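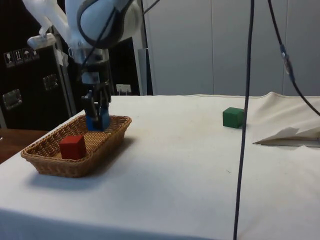 How I Finally Sorted Out the Kids' Blocks (With One Wicker Basket)

By Yevhen Hladun
June 26, 2026

14 comments | 31 shares

I used to keep our wooden blocks in a big lidded tub in the hall closet, and every single time my daughter wanted the blocks I'd hear the whole tub go over onto the floor. All of it, every block, so she could dig out the two she wanted! So I switched to a low wicker basket, and I've had enough people ask me how I set it up that I figured I'd write it down properly.

Picking the basket

Go low and go wide. A rectangular one with sides that slope a little is my favorite, because small hands can get in from any direction and you can see what's in there without tipping it. Round baskets are pretty but they waste space on a shelf. I've bought a few over the years, and the one that's lasted best came from Gaber, a little housewares place near us in Trusstead. It was $30, which felt like a lot for a basket, but it's been sat in, worn as a hat and thrown down the porch steps and it's fine.

Before you put anything in it, run your palm around the whole inside. You're feeling for loose ends. If you find one, snip it close with nail scissors and rub the spot with fine sandpaper. I skipped this the first time and ended up pulling a sliver out of a four-year-old's thumb at bedtime. Don't be me.

Cleaning the blocks

Plain or painted wooden cubes don't want a bath. I know it's tempting to fill the sink (I did, and the paint on a couple of them bubbled up and never recovered). What I do now:

Wring out a cloth in warm water with a tiny drop of dish soap. Wring it again, harder. Wipe each block on all its sides, then go over it with a second cloth that's only water. Stand them out on an old towel or a tablecloth with a bit of space between them and leave them for 60 minutes before they go anywhere near the basket. If it's muggy out, leave them longer. Wicker holds on to damp, and a basket that smells like a basement is hard to fix.

For crayon, a dab of baking soda on the damp cloth takes off most of it. Go easy on the corners, that's where paint wears first.

Deciding how many to keep out

So this was the real change for us. My brother-in-law gave us his kids' old blocks on top of ours, and for a while we had a ridiculous number. I put out enough to cover the bottom of the basket, one layer and a bit, and the rest live in a bag on top of the wardrobe. Every couple of weeks I swap some over. She greets the old ones like long lost friends - it's very sweet and it costs nothing.

I try to keep a mix of colors in there, mostly so we can play the sorting game.

The sorting game (aka getting them to tidy up)

Clear a table and throw a light-colored cloth over it. The cloth matters more than you'd think! Blocks don't skid, they don't make that awful clatter, and a red or green cube really pops against white. Set the basket near the edge on the kid's side so they're not stretching across.

Spread the blocks out and call a color. "Red ones in the basket!" Everything red goes in, everything else stays put. Then call the next one. With a younger child start with only 2 colors and two or three blocks of each, and let them pick what you call. Ours is finished in a few minutes, then she usually wants to tip it out and do it again, so build that into your evening.

If they start throwing, move the basket closer. Most of the throwing at our house was because it was too far away.

Where it lives

Ours sits on the bottom shelf of the bookcase, long side out, nothing stacked on top. My wife stuck one of those Skustach paper labels on the shelf edge with a block drawn on it, so visitors know where it goes too. Keep it away from the radiator or the strands dry out and start to crack. If that happens, a light mist from a spray bottle and a day on the porch in the shade usually softens it up again.

I'm planning to do the train tracks next, probably in August once school supplies are dealt with. Those need a deeper basket and I haven't found one I like yet, so if you have, tell me where you got it.

14 comments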